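3.2 Recording setup and episode structure

The bag-opening task uses two arms on a fixed bench. Each arm has its own wrist camera, and both streams are stored with joint positions and gripper width. Citlali Ventura wrote the recorder; the control code was adapted from the Stikovico teleoperation package used in last year's project. An episode starts with both arms at home position and ends when the operator presses the pedal. In September we recorded 272 episodes. After removing those with dropped frames or an early pedal press, 200 remained for training.

Each episode was labeled by hand with one of four phases per time step: approach, grasp, spread, release. The grasp label starts at the first time step where film is held between the fingers. Labels were made from the wrist streams only, so that the classifier and the annotator had the same information.
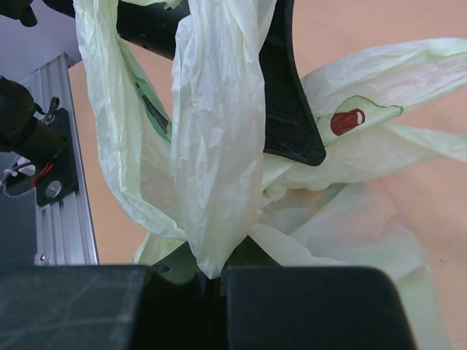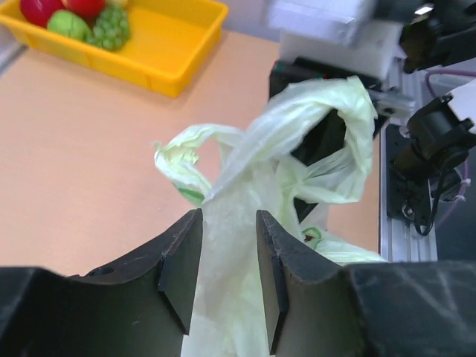
Wrist camera views with bag film held between the fingers.

Phase classification from a single wrist stream was less reliable than we expected from the rigid-object results in Section 2. The baseline network takes one image and the gripper width. Its most frequent error was to predict spread during grasp. Film is thin enough to let the tabletop show through, as at the lower right of the first view, and the outline of the bag is therefore a weak cue. A handle loop is easier to use. In the second view the other gripper is holding the top of the right loop, and time steps of this type were usually assigned to the correct phase. Where the film only hangs in folds in front of the camera, the network relied mostly on gripper width, and this value hardly changes between grasp and spread.

Two changes were tested. The first was to give the network both wrist streams at the same time step. The second was to add a history of 700 ms from one stream. Both reduced the confusion between grasp and spread, and the history gave the larger improvement. Using both changes together gave no further gain on the held-out episodes. Kristof Verschueren repeated the training with 2 other random seeds and found the same ranking.

The release phase is not evaluated separately. Its segments are short, and the annotators often disagreed on the first time step. The labeling rules are given in Appendix B.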